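Section 8: Setting up your Gavia label printer

Welcome to the part of the guide where your Gavia finally comes out of its box. If you have skipped ahead to this section (and a good many of our customers do, we know!), please go back for just a moment and read the safety notes in Section 2. They are short, and we will happily wait for you.

You will need a clear table, a small pair of scissors, the roll of starter labels from the accessory bag and a cup of tea if you like one, kept well away from the printer. Most people are printing their first label before the tea has gone cold.

Choosing a place for the printer

1. Pick a flat, steady surface. The Gavia is a light machine and it will creep along a wobbly shelf when it is printing a long run.

2. Leave a hand's width of space behind it for the power lead and the data cable. Neither should be bent sharply where it leaves the printer, so let each one fall in an easy curve.

3. Keep it out of direct sun. The labels are heat-sensitive, and a roll left on a sunny windowsill will turn grey along its outer edge long before you get to use it.

Note: If the printer is going into a workshop or packing room, have a look at what is already there before you decide.
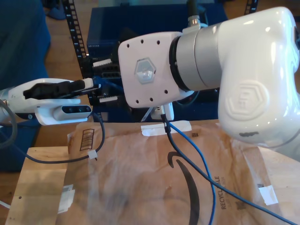
Cable running upward from its connector, clear of the work area.

Loading the first roll

4. Press the two green catches, one on each side, and lift the lid until it stays up by itself. It goes back further than you might expect.

5. Take the starter roll and peel off the strip of tape that holds the end down. If the tape has pulled the first label a little crooked, snip that label off and start with the next one.

6. Drop the roll into the tray so that the labels come off the top, printed side up. Slide the two guides in until they just touch the paper. They should touch it and no more - a roll that is pinched will feed in jerks, and your text will come out squashed.

7. Draw the end of the strip over the rubber roller and out through the slot at the front, then close the lid with both hands. You will hear a click from each side. One click means one catch is still open.

Caution: Never pull labels backwards through the printer. A label can peel off inside and wrap itself around the roller, and that is a fiddly thing to put right. If you need to take a roll out, open the lid first.

Switching on and printing a test label

8. Plug in the power lead and hold the front button down until the light comes on. The printer will feed a couple of blank labels while it works out their length, so don't worry if it seems to be wasting them.

9. Let go of the button, wait for the light to hold steady, and press it twice. A test label should come out with the name Gavia across the top and a row of thin lines underneath.

10. Look closely at those thin lines. If they are crisp all the way across, you are ready to go on. If there is a pale stripe running through them, switch off, let the printer cool, and wipe the print head with the little cloth from the accessory bag, always in one direction.

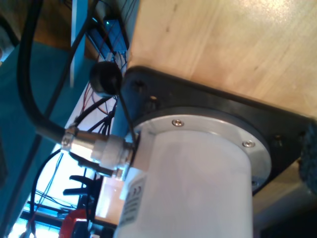

Looking after your printer

A Gavia asks for very little once it is running. Wipe the print head every time you change the roll, and give the rubber roller a proper clean after every 3000 labels. The printer keeps its own count and will blink its light slowly when the time comes. You can carry on and finish your batch first - it won't stop you.

Spare rollers are sold in packs of 2 from our counter in Zeltville or by post from the Prultilstead warehouse. Please quote the 16-figure number on the underside of the printer when you order, as the older rollers are a touch narrower and the two kinds do not swap over.

Section checked and updated by Geert Aerts, Jul 19, 2020.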